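Cell 2 gets a service and a new routine

From the Starkimlow workshop newsletter, January 28, 2025

14 shares | 3 comments

The basket cell at Ganirbridge was down for a full shift this month while Eun-ji Ban and Ifeanyi Sani went through it from the base up. The arm had passed 3,000 hours in June and had been drifting a little since then. Unstacking was the first job to suffer. The gripper would close on the upper basket and bring the lower one along with it, or it would miss the rim and stop with a fault.

The first half of the shift went on the arm. Ifeanyi checked the base bolts, found two below torque and reset all of them. He changed the finger pads, greased the wrist joint and replaced the air line where it had been rubbing against the bracket. The old pads were worn on the left finger only, so the gripper had been closing off center. He shimmed it and ran the homing routine again.

Eun-ji took the camera. The Dreller mount had slipped on its post, which put every pick point off by a few millimeters. She moved it back to the scribed line, cleaned the lens, and ran the calibration board through all 16 positions. After that she wiped down the table and set up the first nested pair.
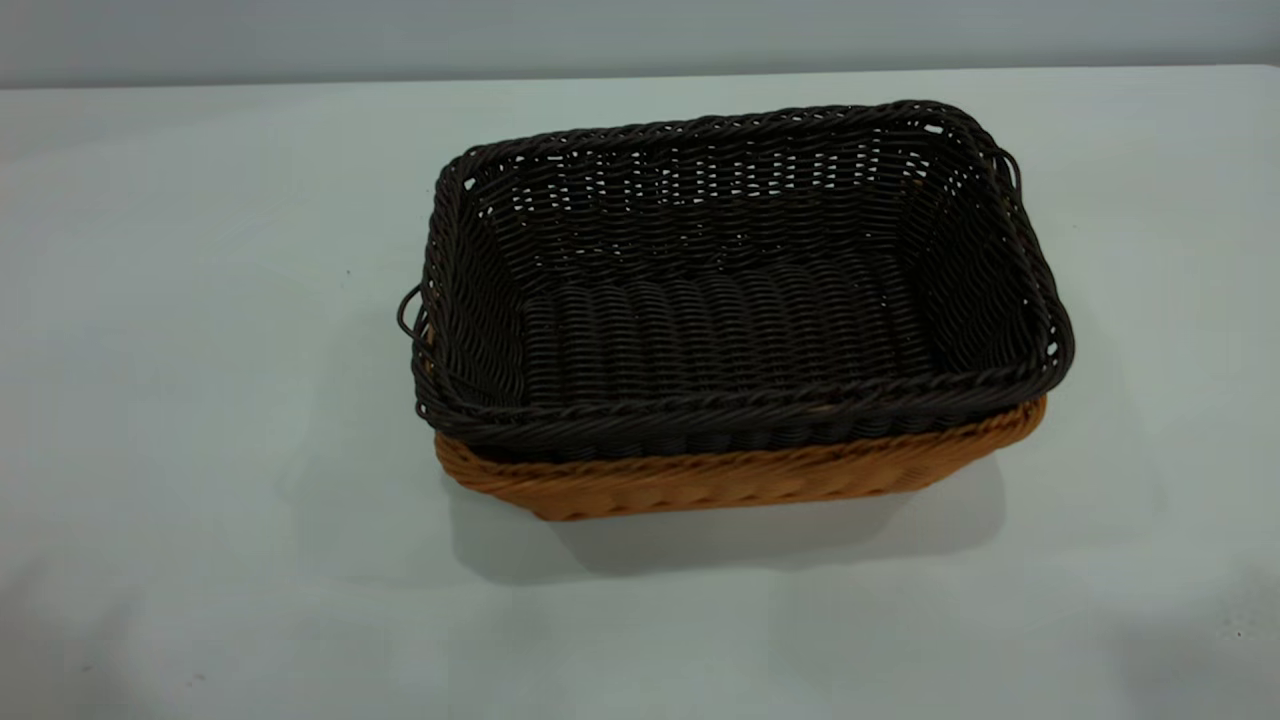

Test pair for the unstacking check: dark basket on top, tan basket underneath.

Dark on tan is now the standard starting setup. The vision software finds the upper rim more easily when the two colors differ, and the operator can tell from the screen which basket it has picked out. Same-color pairs come second, once the first set has run clean.

The check itself is 27 picks. On the day, the cell got through all of them with one retry. Grip pressure has been brought down to 65 percent, and anyone who wants to change it should talk to Eun-ji first.

Changes for operators:

Wipe the table at the start of each shift with a dry cloth. Do not use spray near the camera.

Look at both finger pads before homing. If one is worn, change the pair.

Do not lean on the camera post. The scribed line should be level with the top of the clamp. If it has moved, stop the cell and call the workshop.

Write retries in the log as well as faults. The drift would have shown up months earlier if we had been doing this.

Spare pads are in the second drawer under the controller. Alina Ciobanu has ordered another air line and a spare clamp for the post. Cell 3 is next, and Su-bin Do will post the downtime on the board once the production plan is settled.

Contact the workshop desk | © 2025 Starkimlow | Back to top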